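Sunday, November 29, 2020

My sister-in-law asked me over Thanksgiving when she could buy a machine that folds towels. She asks every year, and every year I say not yet, and she looks at me like I'm holding one back. So this year I thought I'd write the long answer and send her the link.

I don't build robots. I fix office computers for a living, and for the past two years I've paid attention to this stuff mostly out of self-interest. A good share of my week is taking old desktops apart. We get them in batches from schools and insurance offices. The last one, from Brernley, was 546 machines. Each one gets opened, the drive comes out, a drive that works goes in or the tower goes to scrap, and the next one comes up on the bench. If any job on a shop floor ought to be ready for a machine, I'd have guessed this one. It's indoors, the light is good, nothing is alive, and the parts were designed to come apart.

I've changed my mind about some of that.

Take the drive swap. In a lot of these business towers the hard drive sits in a plastic caddy, usually a bright color so you know where to put your fingers. You squeeze, you pull, and it's out. I can do it while talking on the phone. But think about what the hand is doing. It finds the caddy without my looking at it. It pushes the cables out of the way with the back of a knuckle. It feels when the plastic flexes enough to let go, and if the thing sticks on one side, it wiggles without being asked.

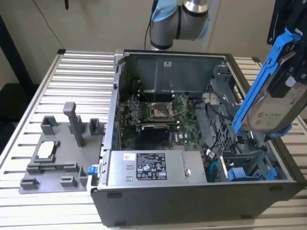
A gripper with two stiff fingers has to get all of that some other way. Either somebody makes the world tidy enough that it doesn't need to feel anything, or it gets good at noticing when things go wrong. The tidy approach is the old one and it works very well. Car plants have run on it for decades. You bolt everything down, you make a fixture for every part, and the arm goes to the same spot all day long. The trouble is that used computers don't show up tidy. The same model will have its cables routed three different ways depending on who last had the side off.

Cables are the worst of it, in my opinion. A metal box stays the shape it is. A cable goes where it likes, and it goes somewhere else after you touch it. My coworker Clémence Gilbert once spent most of an afternoon chasing a machine that wouldn't boot, and the cause was a data cable that had been nudged half out of its socket when the drive went back in. You couldn't tell by looking. She found it by pressing on things.

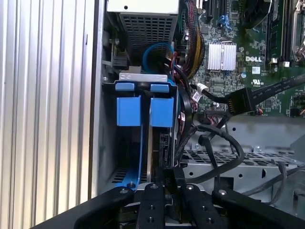
*Two fingers, two blue latches, and plenty of cable to steer around.*

I did the sums on my own bench once, on a slow week in January. A full teardown and drive swap took me 135 seconds when nothing fought back. Plenty of them fought back. Those are the ones that decide whether a robot is worth having, and I never see them in the short videos people forward to me. If it gets 200 towers right and then bends a pin, somebody has to be standing there to catch it, and then you've paid for the robot and the somebody.

Now compare that with towels, for my sister-in-law's sake. A towel is all cable. It has no fixed shape, it comes out of the dryer in a wad with a sock in it, and no two houses keep them in the same place. The computer at least has straight sides and slots that are where the maker put them. So if I had to bet, I'd bet on the bench before the laundry room. Dishes somewhere between the two, and closer to the laundry room if there are kids.

Baptiste Caron, who runs the intake side at our place, disagrees with me. He thinks the home machines will come first, on the grounds that people will forgive a badly folded towel and a customer won't forgive a dead computer. I think he's underrating how mad people get about towels, but it's a fair point and I've been chewing on it since.

For what it's worth, I'm not worried about my job yet. I'd be glad to hand over the easy ones and keep the stuck screws for myself. Ask me again next Thanksgiving, Graciela. In the meantime the bath towels go in thirds - you showed me that yourself.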